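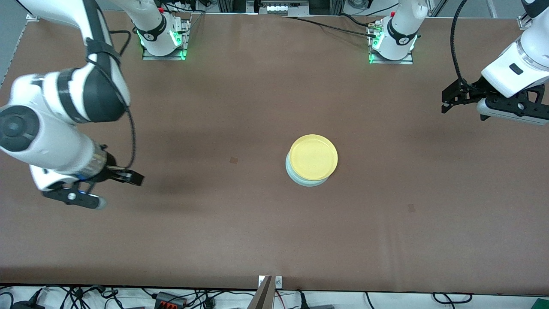
**Do applicants need restaurant experience to handle and stack plates for this study?**

Restaurant experience is not required. Applicants must be able to stand for three hours and lift a stack of 12 dinner plates with both hands.

## Call for participants: plate stacking and table clearing

Trelstead is recruiting adults for a study of how people stack, carry and separate tableware. Results will be used to revise the handling section of the Wysocka tableware guide. Sessions start in May at the Jokmont building, second floor.

### Tasks

- Stack plates of equal and mixed diameter on a tabletop.
- Separate two nested plates without sliding the upper one across the lower one.
- Clear a table set for four and sort the plates by size.
- Complete a short written form after each set.

Each participant handles about 600 plates over the full study. Plates are supplied clean. Chipped plates are to be set aside and reported.

### Requirements

- Age 18 or over
- No current wrist, hand or shoulder injury
- Closed shoes
- Available for all 3 sessions

Rings and bracelets must be removed before handling. Lockers are provided.

### Payment

Participants receive a fixed payment after the final session. Partial attendance is paid by the session.

### How to apply

Write to Ifigeneia Balaskas, Trelstead, Room 1720, and quote "Plates" in the subject line. State your height, dominant hand and any dates you cannot attend. Questions about the tasks go to Igor Stępień.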